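Zaltthorpe Neighbors Forum > House & Home > Round table or rectangle for a small dining room?

gravyboatcaptain
Oct 17, 2019
Posts: 40

We are finally replacing the dining table, which came with the house and has been trying to leave it one leg at a time. The room is small, nearly square, with a door in each of two walls and a radiator on the third. I want round. My spouse wants a rectangle. We have agreed to let strangers decide.

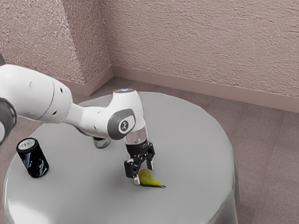 My case for round is that I've bruised the same hip on the same corner for nine years and would like to try something else. Also nobody ends up at the head of it, and in my family that matters more than it should. The case against, as presented to me over breakfast, is that round tables are for pizza places and people who play bridge.

We seat four most nights and eight at Thanksgiving. Talk me into it or out of it.

mildlyupholstered
Round, and don't look back. We switched in March and I can walk to the kitchen in the dark again. Get a pedestal base, though. Four legs on a round table means somebody is always straddling one like a pony.

Zivport_Pete
Rectangle. A rectangle goes against the wall when you need the floor. Try that with a circle and you've invented a very large shelf that touches the wall in one spot.

gravyboatcaptain
When do you need the floor?

Zivport_Pete
Wrapping paper. Jigsaws. The dog, when he has to be bathed. I live a full life.

oldstairs1444
Seconding Pete on shape, if not on the dog. Eight at a round table sounds cozy until you work out how big it has to be. The middle turns into a place nobody can reach. My aunt had one you could have landed a small plane on, and every dinner was people standing up to get the peas. She bought a lazy Susan to fix it. My cousins then used the lazy Susan for what you'd expect, and there is still gravy on that ceiling.

mildlyupholstered
So buy one with a leaf. Round on weeknights, oval for company. This was solved before any of us were born.

oldstairs1444
Leaves live in a closet and warp. Then you have a table with a speed bump.

mildlyupholstered
Mine lives flat under the guest bed and is as straight as the day we got it. Store your leaf better.

tuesdaycasserole
I have the Wosorance 2 in the round, with the leaf. Good and bad, in no order:

The slides are smooth and one person can open it, if that person has long arms.
The finish marks if you so much as think about a hot dish.
The leaf is a slightly different color from the rest, and the store told me it would "catch up" with light. It has had three years. I don't think it's trying.

I keep a cloth on it and that takes care of the last two. I'd buy it again, with some grumbling.

Zivport_Pete
Cloths on round tables are their own problem. You can't find one that hangs right, and whatever you do find gets dragged off by a toddler or a belt buckle.

tuesdaycasserole
Measure across the table, add the drop you want twice, buy that size. Ten inches of drop is plenty for every day. Go longer and people start sitting on it, and when they stand up they take the salad along.

gravyboatcaptain
Does a plain cloth slide around? Everything we own slides around.

tuesdaycasserole
Get the felt pad that goes underneath and trim it an inch smaller than the top. Quiets the plates down too.

quietradiator
Nobody has asked the real question. OP, how wide is the room? You want three feet from the table edge to the wall or the radiator, or whoever sits on that side is in for the evening. I have a forty-eight inch round in a ten foot room and it works for four. Six if they like each other. Eight is a hostage situation.

gravyboatcaptain
Ten foot four by ten foot nine, less the radiator.

quietradiator
Then you and I have the same room, and my condolences. Cut the shape out of newspaper, tape it to the floor and live with it for a week. You'll know.

oldstairs1444
I did the newspaper thing once. The cat ate a corner. Good argument for round, now that I think of it.

brine_and_bear_it
There's a secondhand place out past Magalhães, the bakery with the broken sign, that usually has a few old oak pedestal tables in the back. Heavy as sin. Bring a friend you don't mind losing. Mine has a ring on it from somebody else's coffee and I've grown fond of it.

Zivport_Pete
I've been in there. They also have rectangles.

gravyboatcaptain
Update. Newspaper is down, both shapes, one on top of the other because that's how much floor we have. I've walked around it all evening. My spouse has stepped over it all evening, on the grounds that it's newspaper. I don't think we are running the same test.

mildlyupholstered
Put chairs around it.

gravyboatcaptain
Chairs are around it. The round one clears both doors. The rectangle blocks the one to the hall unless you pull in your stomach, and I'm now being told that a person could pull in their stomach.

quietradiator
For nine more years?

gravyboatcaptain
I read that out loud. We're going to look at the oak ones on our next free morning. "Just to look," I'm told, and the tape measure is already in the car.

Zivport_Pete
Measure the rectangles while you're there.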